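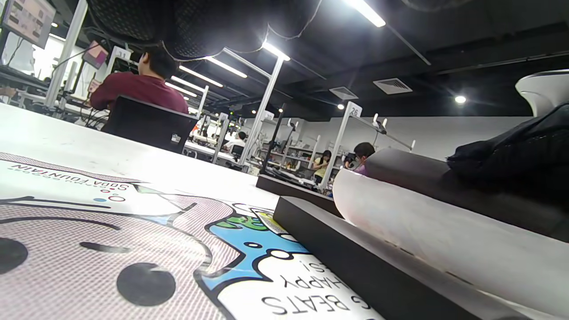 Bench gripper back in service at Panthorpe after jaw and cable repair

PANTHORPE, Sun 17 November

A hand-held gripper tool at the Merrick workshop in Panthorpe is back on the benches after a repair to its jaw linkage and camera cable. The tool had been out of use for four working days. Technicians also changed the way it is checked at the start of each shift, and the other grippers on the floor will move to the same routine next week.

The gripper is held and worked by an operator and carries its own camera. What the camera records is used to teach a robot arm at the Coltero plant, where the same jaws are fitted to the end of the arm. The two have to open to the same width and close at the same point, or the recordings are of little use at the other end.

Yuzuki Aoki, the technician in charge of the repair, said the first sign of trouble was a gap that would not close fully on thin items such as card and labels.

"On a box you would never see it," she said. "The jaws closed on the box and everything looked fine. With a single sheet, one finger got there before the other and pushed the sheet away."

Aoki took the tool off the bench and opened the housing. She found play in the left link, where a pin had worn its hole out of round. The pin and both links were replaced. The right link was still within limits, but the workshop changes them as a pair so that the two sides wear together.

The second fault was in the cable. The camera had been dropping out for a second or less when the operator's wrist turned all the way over. The break was inside the jacket, just behind the connector, and could not be seen from outside. Aoki found it by recording while she bent the cable a short length at a time. The new cable has a longer loop at the wrist and a clamp that takes the pull off the plug.

Reassembly and alignment took most of an afternoon. The jaws are set with a 60 mm gauge block at the open end and a strip of thin shim at the closed end. After that the camera is checked against a printed target, and the tool is opened and closed 157 times while the position reading is logged. If the reading drifts by more than the limit on the sheet, the alignment is done over. It passed on the second run. On the first, a screw on the camera bracket had not been tightened.

New start-of-shift check

The tool had made 1404 recordings between its last full service, in May, and the day it was pulled. Under the old schedule it was not due to be opened again until the end of the year. Manaia Tuhiwai, who runs the bench floor, said the schedule was written when the tools were used on a narrower range of items.

"We had them picking up the same few blocks all day," Tuhiwai said. "Now it's bags, mats, trays, printed sheets, whatever comes in. Soft and flat things ask more of the fingertips."

Operators will now run a short check before the first recording of each shift:

Wipe the finger pads with a dry cloth and look for cuts or lifted edges.
Close the jaws on the shim and pull gently. It should hold on both sides.
Open fully and check the width against the gauge block.
Turn the wrist through its full range with the camera running and watch the monitor for a dropout.
Wipe the lens last.
Write the bench number and initials on the card.

A tool that fails any step goes in the repair bin with its card, and the operator takes a spare. Operators are asked not to tighten anything themselves. Two of the tools serviced this year had link screws that had been done up too hard, and the jaws dragged as a result.

Benches on the floor are marked with numbered signs on posts, and the number on the card lets the technicians find the recordings made with a tool if a fault turns up later. Until now the cards recorded the tool but left the bench out. Tuhiwai said that cost Aoki's team a morning this time, going through files to see which ones had been made after the link began to wear.

Of the recordings from the tool's last week, 57 have been set aside. Some have camera dropouts in them and the rest show the jaws closing unevenly. They will be reviewed before anything more is done with them. The tasks involved will be repeated with the repaired tool.

Lighting and bench surface

Aoki's report includes two smaller points about the benches. Glossy items pick up reflections from the ceiling tubes, and a camera held low over the table can catch the lights directly. Operators have been told to leave the exposure setting locked, so that it does not change in the middle of a task when the tool is tipped up. The setting is to be checked after every camera swap.

The other point concerns printed mats. Large mats should be laid flat before recording begins, and any that curl at a corner should be swapped out. A raised edge can catch a fingertip and load one side of the jaws, which puts strain on the same link that failed.

Spare pins and links for the gripper come from Cerley, which has supplied them since the tools were first put together. Merrick is holding enough for six repairs and has asked for a harder pin in the next order. Samples are due before the end of the month. Aoki plans to fit one to a single tool, leave the standard pin in a second, and open both after the same number of recordings.

The remaining grippers will be inspected over the coming week, two at a time, with recording carrying on at the other benches. Questions about the new cards should go to Tuhiwai at the floor desk.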